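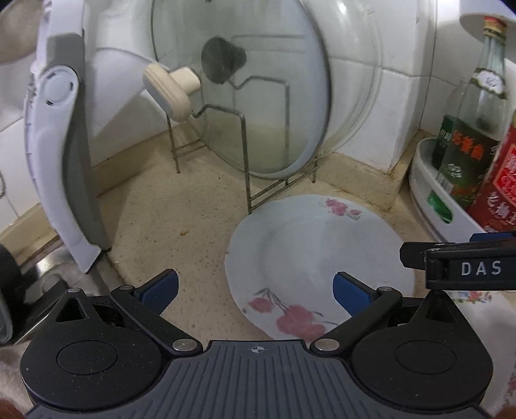

The Mallerik Kitchen Counter Set documents ordinary household counters and the things kept on them. It covers plates, bowls, pots and lids in daily use. Items were left where the household keeps them – a glass pot lid upright in a wire rack, for example, with a white plate with pink flowers lying flat on the speckled counter nearby.

Contents

The current release holds 2,000 entries from 151 kitchens. Each entry lists the item, its material where known, and its place on the counter. Patterned dishes are recorded under "decorated ware"; the pattern is noted in a separate field.

Limits

Wall cupboards and drawers are not covered. Lids stored apart from their pots are entered separately.

Last revised 11 October 2019.

Related sets
Dralto Pantry Shelves
Ngau Table Settings
Stavby Sink and Drainer

Home Sets Terms Contact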